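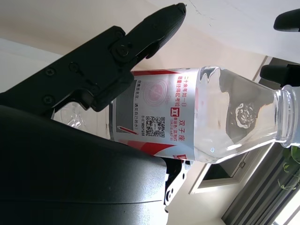
Open water bottle on its side, red lettering on the label.

Paste and case-in notes, job 3133 (Verbruggen ledgers)

Picking up from the October pages. The boards on the first ledger warped outward after casing in, enough that it rocked on the bench. I had blamed the boards. Jayson thought it was the paste going on too wet, and after this week I agree with him.

Starch is the Nornach wheat starch, new bag. It behaves differently from the old one. Same recipe as before, one part starch to five of water by volume, soaked overnight, cooked in the double boiler until it turned glassy and pulled away from the spoon. The old bag gave a paste I could slice at that ratio. This one set up like custard. I put it through the horsehair strainer twice and it was smooth but loose, and it wanted water squeezed out of it instead of brushed in.

Second batch at one to four. Much closer. Strained twice, then worked in the bowl with the flat brush and a little water until it dropped off the bristles in lumps. That is the thickness I want for the spine linings. For the endpapers I let it down further and brushed out nearly all of it before laying the sheet.

Water: tap for the first batch, bottled for the second. I would not read much into this. The tap here is hard and leaves scale in the kettle, but the paste from both kept its color overnight in the jar. Someone should run them side by side at the same ratio before we start carrying water in for every cook.

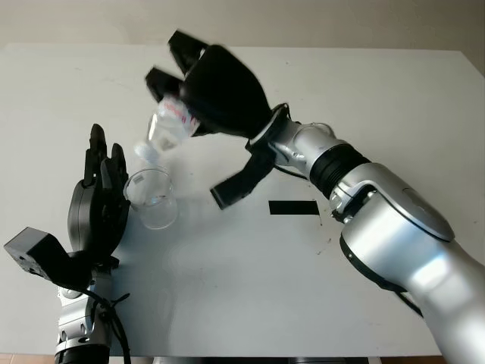 Notes by Karine Beaudoin
With Jayson Dimaculangan and Malsha Hettiarachchi

Grain direction. Checked all of the Bekow endpaper stock by bending and by the wet strip test. The top of the stack is long grain as ordered. The lower part of the stack, under the divider sheet, is short grain. It is the same color and the same weight and the divider has no note on it. I pulled the short grain sheets and put them in the bottom flat drawer with a slip on top. Please don't put them back with the others, they will be fine for wrappers.

I can't say which stack the endpapers on the first ledger came from. An offcut from that job was still in the scrap box and it bent the wrong way, so short grain is likely. Wet paste plus cross grain would account for the warp without the boards being at fault.

Boards: left as they were. Lined the inside of the replacement pair with thin kraft, grain running head to tail, pasted, and pressed between blotters. Changed the blotters after an hour, again before lunch, and left them in overnight. They came out with a very slight inward pull, which the cloth should take up.

Press: the Fullska is still stiff in the last part of its travel. Malsha cleaned the screw and put on a little wax and it moves better, though there is a rough spot near the bottom that you can feel through the wheel. For thin books put a block on top of the pressing boards so the screw never gets down that far. Harpreet has the number of the person who rethreaded the guillotine clamp and will ask what it would cost to look at it. 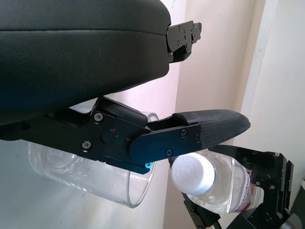

Page last changed 20 November 2022

Casing in, second ledger. Waste sheet in, paste on the endpaper from the center out, waste sheet pulled, cover closed and not opened again to look. Turned over, same on the other side. Brass-edged boards into the joints. Nipped hard for a short count, then fresh blotters and wax paper inside both covers, and back in under lighter pressure.

Out of the press the next morning. Flat on the bench both ways up. A small crease in the back pastedown near the tail where I let the sheet drop before the corner was lined up. It can stay. The joint opens cleanly and the cloth hasn't lifted.

The first ledger needs its endpapers redone. Adoración would rather lift the pastedowns with damp blotter than cut them, and she should do it, as she has the patience for it. The marbled sides are worth saving. If they start to bleed, stop and leave it for me.

Still to do:
Write the new ratio on the starch bin, one to four for this bag.
Label the short grain drawer on the front as well as inside.
Order blotter, the large size.
Ask Verbruggen whether the spine labels are to be leather or paper. The work order says leather and the email says paper.
Throw out the paste in the blue-lidded jar if it smells at all sour.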